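Vollix two-finger gripper review: seven weeks on a two-arm bench

Posted Jul 20, 2018 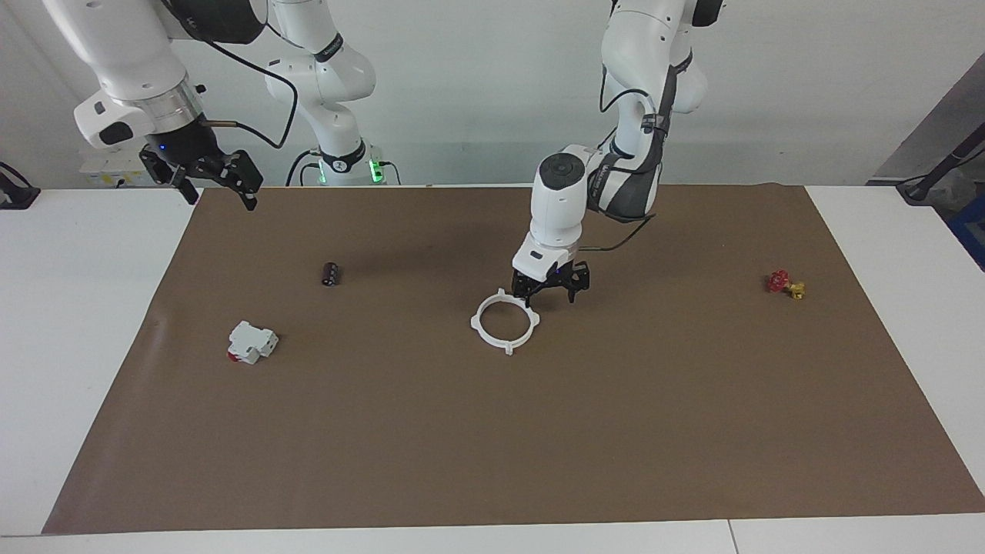

The two arms over the brown paper mat, with the ring bracket, the black cylinder, the breaker and the valve.

I bought the Vollix gripper in January and it stayed in its box for a long time, for the reason that the adapter plate did not fit my arm. Now it has been seven weeks in daily use and I think I can write something fair about it. My other gripper is the Whitlock, which I know much longer, so I will compare the two many times in this text. I am not paid by any of the two companies.

What I use it for

My work is picking mixed small parts from a flat surface and putting them into trays. Nothing is sorted before. One part is a little valve with a red handle wheel and a brass-colored body, another is a flat white ring with tabs, and then there are things that stand upright and things that lie at an angle. For this kind of work the maximum force is not so important. I care more about how low the fingers can go, and if they close in a straight line.

Mounting and cables

The package has the gripper, one cable, four screws and a paper with drawings. The paper is good. The adapter plate must be ordered separately, and I waited 11 days for mine from Grudthorpe. They answered my mail quickly and sent the correct one after I gave them the bolt pattern.

The cable exits at the side, and this I do not like. You have to leave a big loop at the wrist so that the last joint can turn. If the loop is too short, it pulls on the connector, and the gripper reports an error and stops. If it is too long, it hangs near the parts. I tried clips, tape and a spring holder, and in the end I use a soft strap one hand above the wrist. The Whitlock has its connector at the back and I never had to think about it.

Flat parts

The ring is my most difficult part. It is thin, it lies flat, and there is nothing to grip except the rim and the tabs. With the Vollix I go down until the fingertips touch the paper, open wide, and close over one side of the rim. The tips are thin enough for this. When the height is wrong by one millimeter, the fingers close above the plastic and come up with nothing. So the height calibration must be repeated when you change the mat. I lost one afternoon before I understood it.

With the Whitlock the same pick is harder. Its fingers swing a little downward while they close, and they push into the mat. It can be corrected in the program by lifting the arm during closing, but I find this annoying to adjust for every part.

Round and heavy parts

For the small cylinder both grippers are fine. I prefer the Whitlock a little, it closes softer at the end of the movement. The valve is another story. Its weight is not in the middle, and when you take it by the handle wheel it wants to rotate. I take it by the body now. The rubber pads of the Vollix hold it well, but the pads are glued and one of them started to come off in the fifth week. A replacement pair was in the Fluvwood shop and took two days to arrive.

Software

The Vollix driver installed without problem. The position feedback is good enough to know if a part is between the fingers or not, which I use after each pick. Force setting has seven steps, and I stay on the second or third. I would like to have finer steps at the low end, since the first one is too weak for almost everything.

The manual promises up to 644 cycles per hour. My arm is too slow to check this, so I can say nothing about it.

Noise and heat

It makes a short high sound when it closes. My colleague at the next table complained in the first week, and later not anymore. The body becomes warm after a long session, but I can always keep my hand on it.

Good
Thin fingertips, straight closing
Clear drawings in the package
Feedback that can be trusted

Not so good
Cable at the side
Glued pads
Adapter plate is extra

Would I buy it again? For flat and thin parts, yes. If you mostly pick round things, or your arm turns the wrist very much, I would look first at the Whitlock. I keep both and change them when the job changes. The change takes me fifteen minutes, and most of this time I am looking for the small hex key.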